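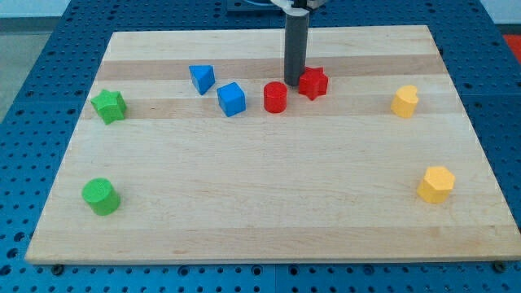 Purholm, June 1, 2024

What happens when you fill in a form on a web page?

You have probably typed your name into a box on a website and pressed a button marked Send. The box, the button and the words next to them are parts of a form. A form is a way for a web page to collect information and pass it to another computer.

What a form is made of

Every form is written in a language called HTML. HTML is a set of instructions that tells a browser what to put on the page. A browser is the program you use to look at websites.

Each box you can type in is called a field. A field has a label, such as "First name", which is meant for people. It also has a name, such as "fname", which is meant for computers. You see the label. The computer that receives the form sees the name.

If someone changes the label to another language, the form still works. If someone changes the name, the receiving computer may not know where to put your answer.

Where your answer goes

When you press the button, the browser collects the answers and makes a list. Each line of the list has two parts: the name of the field and what you typed. It looks like this:

fname = Emura
town = Jutside

The browser sends this list to a server. A server is a computer that waits for messages from other computers and replies to them. The address of the server is written inside the form. You do not normally see it.

How the server checks the list

The server reads the list and compares it with its rules. A rule might say that the town field must not be empty, or that a message can have no more than 400 characters. Spaces count as characters.

If a rule is broken, the server sends back an error message. If all the rules are met, the server stores the answers in a table called a database. Each form that is sent becomes one new row.

Many forms are checked 2 times – once by the browser and once by the server. The browser check is quick, but a person can switch it off. The server check cannot be switched off from your side.

Try it on paper

Draw a form with 7 fields for a school library. Write a label and a name for each field. Names should be short and have no spaces. Then write one rule for every field.

Words to know

Field – a place in a form for one answer.
Server – a computer that replies to other computers.
Database – an organized store of information.

Text: Joonas Hämäläinen, Eskola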